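Gallery: what we're buying for the Otlow room next year

I promised a photo page back in March and then the budget sheet ate my spring, so this is coming to you with more words than pictures. The short version is that our robot money for next year has to cover hands, bags, cables, spare wrists and floor space, and I keep getting asked why the "small stuff" part of the sheet is so long. Scroll on and I think you'll get it!

If you've only ever seen the Teston plan as a spreadsheet, the rows are grouped by task and every task gets its own line for consumables. I fought for that. Last year it was all in one lump called Misc, and when we ran out of money in Misc we couldn't tell anybody what had eaten it (it was bags, mostly, and fingertips).

1. The liner task

Putting a bag in a bin is the job I get the most questions about, and it's the one I'd spend on first. It looks so easy when a person does it. You flap the thing open, you tuck it over, you're done. For a robot it means two hands working on something that floppy at once, and the hands are where the price list gets scary. I have quotes for a pair of plain two-finger grippers and quotes for a pair with lots of jointed fingers, and the second number is five times the first. Five! I read it over more than once with my coffee going cold.
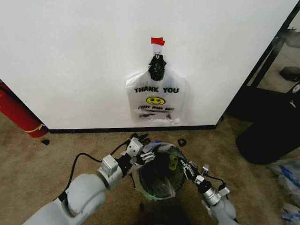

Both hands on the rim, bag on the bin. THANK YOU and HAPPY EVERY DAY! on the wall behind.

I like that one a lot. You can see how much of the job is in the fingers, with the left hand curled over the edge and the plastic bunching up around the rim. Look at the cables too, because I'm going to be a bore about cables further down.

What it did to my budget: I had penciled in one pair of multi-finger hands with no spares, on the theory that we'd be careful. I've changed that. The new sheet has one pair plus a spare set of fingers, and I took the money from the second display screen that I'm fairly sure only I wanted anyway.

2. Bags, bags, bags

Okay, so. Buy the bags people really have at home. I went down a long road with a supplier who wanted to sell us special test liners, all the same thickness, all the same size, in a lovely tidy dispenser, and they were more per bag than my lunch. Printed shopping bags with a smiley on them are cheap, they crinkle, they cling, and that's what a bin in a real kitchen gets lined with. I've put in for three cartons to start with, and I've asked that the order go on a repeat so I don't have to write a purchase request every time we get low.

Storage is its own little line. I want a shelf unit and a lidded tub for the used ones. A pile of crumpled bags on the carpet takes up more room than you'd believe, and I'd like to be able to wheel a base through there without planning a route. The tub is the cheapest thing on the whole sheet and I'd defend it to the end.

3. Arms: rent or buy

This is the big one and I still go back and forth on it. Gonumier will rent us a pair of arms for six months with service included, or sell them to us outright with service as an extra. Renting looks better on paper for this budget year. Buying looks better if Kong carries on past next summer, and I believe it will, but I've believed that sort of thing before!

Here's how I worked it out, in case you're doing the same sums somewhere else:

Rental, six months: service, shipping both ways, swaps if something fails. No say over which unit you get back.
Purchase: the arms, a service plan, a spare wrist, a stand. Our own mounts stay on.
Either way: hands are separate. Read that line of the quote carefully, I missed it the first time.

Right now I'm leaning toward buying. The mounts are the thing that tipped me. We lose a good chunk of time every time something comes off and has to be set up again, and that time never shows up in a quote.

4. Cables and other boring things

I said I'd be a bore. Every arm I've priced has some cable running along the outside of it to the wrist, and I want sleeves, clips and a spare of each length sitting in a drawer. None of it costs much. What costs is standing about waiting for one cable to come in the mail with an arm you can't use. I've budgeted for five spares, mixed lengths, and a labeled drawer to keep them in (yes, the label maker is on the sheet too, please don't strike it out).

Tape is on there as well. I use it for marking spots on walls and floors and we go through it like candy. Get the kind that peels clean. Hooks, same story: small stick-on ones, a couple of packs.

5. The floor

Last item, and the one I'm least sure of. I asked for a price on swapping carpet for hard flooring in the work area and it came back higher than I'd hoped. Carpet is closer to what people live with, and it's kind to anything that gets dropped. Hard floor is easier to sweep and easier to roll on. For now I've left the flooring off and put in a decent vacuum. If there's money left after the arms I'll bring it up again.

The full sheet is in the Teston folder under planning, second tab. The quotes are on the third tab, and the ones in gray have expired, so please don't copy numbers out of those. If you've rented arms from Gonumier before, I'd love to hear how the swaps went, and whether the shipping crates are as huge as they look in the brochure. I need to know if they'll fit through our door!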